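Grip drift after pad swap on a four-finger hand
Forum: End effectors / Setup and maintenance

hexkey_tam
Posted Tuesday, 7:40 am
We run one arm with a Skandell hand on household handling tasks. Four fingers on one side, the opposing finger on the other. I replaced the textured pad under the housing and re-zeroed the fingers at 730 cycles, per our own schedule. Grip width now drifts during a shift. Views from the wrist camera, gray cylinder first, then the plate on the rack:

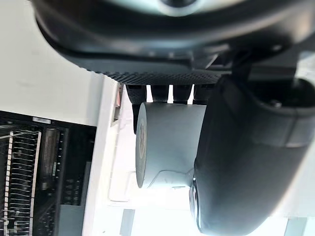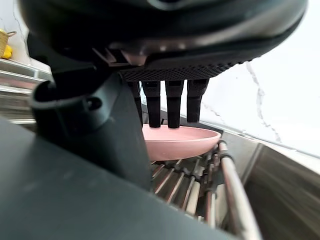 My question is about zeroing order. I home the four fingers as a group, then home the opposing finger against them, then save. The controller takes it without a fault. By the end of a shift the saved closed position is off by 2 mm and I have to redo it. On the plate it matters more than on the cylinder, as the middle two fingers are the ones touching the top of it and the rightmost stays a little above, so any offset goes straight into those two tips. Firmware is whatever Druvell shipped with the controller. Pad screws are at the value on the card.

bracket_lee
Your order is backwards. Home the opposing finger first against its hard stop, then bring the four to it. Otherwise you are stacking their error into the reference.

hexkey_tam
The manual I have says group first. Page 42.

bracket_lee
Mine says the opposite. Check the revision on the cover.

Seren Owen
I would leave the order alone for now. A wrong order gives a constant offset from the first cycle. A closed position that moves through the shift is mechanical or thermal. Look at the opposing finger. There is a joint line across the middle of it and a recessed screw up by the housing. On ours that screw backs out a fraction of a turn at a time. Mark it with paint pen, run a shift, look again.

bracket_lee
Disagree on constant offset. If it re-references on every power cycle you will see it walk.

Seren Owen
Only if he power cycles mid-shift. Does he?

hexkey_tam
No. On at start, off at end.

prado_cell4
Same hand on our Prado cell. Two things to check before touching the homing:
1. Pad seated flat along its full length. If one end is proud, the fingers nearest it bind when they open.
2. Cable slack at the wrist bracket with the arm at its lowest pose. Ours was pulling on the hand.
We use Plumimeck threadlocker on that finger screw, the removable grade.

bracket_lee
No threadlocker near the pad. It creeps and the rubber swells.

prado_cell4
One drop, wiped. Four pad changes so far and no swelling.

hexkey_tam
Marked the screw this morning and reseated the pad, left end was slightly high. Order unchanged so I only move one thing — well, two. Manual is revision B, for what it is worth.

bracket_lee
Mine is D. I'll send you the homing page.

hexkey_tam
End of shift: paint line on the screw is broken, closed position off by 1 mm. Retorquing tonight, no threadlocker yet. Will run the D order next week as a separate test.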